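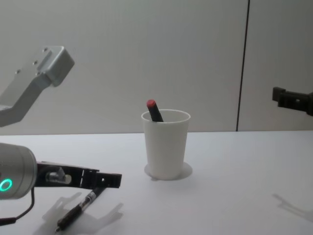

3 min read

Ticket: Stuvlow label printer prints blank labels after waking from sleep
Status: Closed
Product: Stuvlow desktop label printer, Zarkham print server
Site: Echeverría warehouse office

Reported problem
Printer works normally in the morning. If it sits idle over lunch, the first batch comes out blank. The labels feed and cut at the right length but there is no text or barcode on them. Power cycling the printer fixes it until the next long idle. Started in March after the print server was updated.

First checks
Cleaned the print head with an alcohol wipe. No change.
Swapped the label roll for a new one from a different carton. No change.
Scratched the label surface with a fingernail and got a dark mark, so the roll is direct thermal stock and is loaded the right way around.
Printed the self-test page from the front button right after a blank batch. The self-test came out fine. That clears the head and the roll.

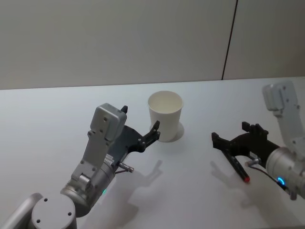
Server side
The queue showed every blank job as completed. Job size was normal at 43 KB, so the data was leaving the server. Turned on verbose logging and let the printer go to sleep. The next job logged this:

14:06 wake sent
14:06 printer ready
14:06 darkness value 0 applied
14:06 job sent
14:06 job complete

Darkness should be 12 at this site. The server reads the setting back from the printer when it wakes, gets 0 if the printer has not finished loading its saved settings, and then writes that 0 back as the value to use. The port is 443 with encryption on. Tried it with encryption off as a test and got the same result, so turned it back on.

Things that did not help
Reinstalling the driver.
Setting darkness by hand in the driver. It holds until the next sleep.
New network cable.
Turning off sleep on the printer. This did stop the blanks, but the setting reverts after a power cut and the office has had two of those this spring. 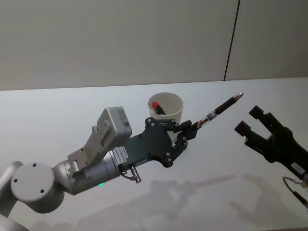 Wake delay was set to 400 ms, which is the default after the update. The older version waited longer. Raised it to 5 seconds under Devices, Advanced, Wake delay, and unchecked "Sync settings from device" on the same screen. Saved, restarted the print service, and let the printer sleep through lunch.

Result
First batch after lunch printed correctly. Log shows darkness 12 applied. Same result the next two afternoons. The first label now takes up to 5 seconds to start after a long idle and the office is fine with that.

Follow-up
Same change made on the Statum queue, which uses the same printer model. If the server is updated again, check the wake delay before closing the update ticket.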